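Sillberg 1286 Training Tower
Nurine Bench Equipment / Desktop Hardware / Assembly and Service

Order code: 1286
Supplied as: single unit or set of 3
Availability: next batch in July

The Sillberg 1286 is a full-size desktop tower prepared for hardware instruction. It is delivered with the motherboard mounted in the chassis and the main wiring in place. Processor, heatsink and memory are supplied separately in the parts tray, so that each one is fitted by the student during the exercise.

The units are built from retired office machines. Each board is tested with a known working processor and memory set before it is stripped back to training condition. Cosmetic marks on the case are normal and are not grounds for return. Board layout may differ slightly between batches, but all units in one set of 3 use the same board.

Scope of supply
Tower with motherboard and cabling
Parts tray: processor, heatsink, two memory modules
Socket cover
Thermal compound, 2 tubes
Exercise booklet, 29 pages
Side panel with thumbscrews (packed flat)

Condition on delivery
The processor socket is empty. The memory slots are unpopulated. Cable labels from previous service are left on where they are legible. Cables that are not used in the basic exercises may be left unconnected inside the case.

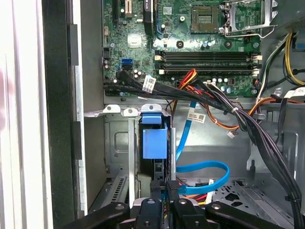

Can the memory be installed before the processor?
The order makes no electrical difference, but the booklet fits the processor first. With the slots still empty there is more hand room at the socket, and the heatsink can be lowered without touching a module.

Working with the socket
Raise the retention lever fully before removing the cover. Hold the processor by its edges, match the corner mark to the mark on the socket, and lower it straight down. It must seat under its own weight. If it rocks, lift it out and check the orientation. Do not slide it across the contacts. Bent contacts are the most common damage on returned units and are not covered by the warranty.

Working with the memory
Open the latches at the slot. Align the notch in the module with the key in the slot and press evenly at both ends. Modules from other suppliers can be used if they match the type printed on the tray label.

Cabling
SATA and power leads may be unplugged and refitted as part of the advanced exercises. Pull on the connector body only. Cable ties can be cut and replaced; a bag of spares is available under the accessories below. Disconnect mains power and wait one minute before opening the case.

Accessories and spares
Mostell antistatic mat with wrist strap
Replacement parts tray, complete
Socket cover, pack of 3
Cable ties, assorted
Babić screwdriver set, magnetic tips

Service and returns
A unit that fails the power-on check can be returned to Nurine in its original carton. Include the parts tray and all loose items. Inspection takes roughly 3 working days from arrival. Boards with socket damage are repaired at the spare part rate, or exchanged if repair is not practical.

Weight and carton dimensions are printed on the packing slip for each batch.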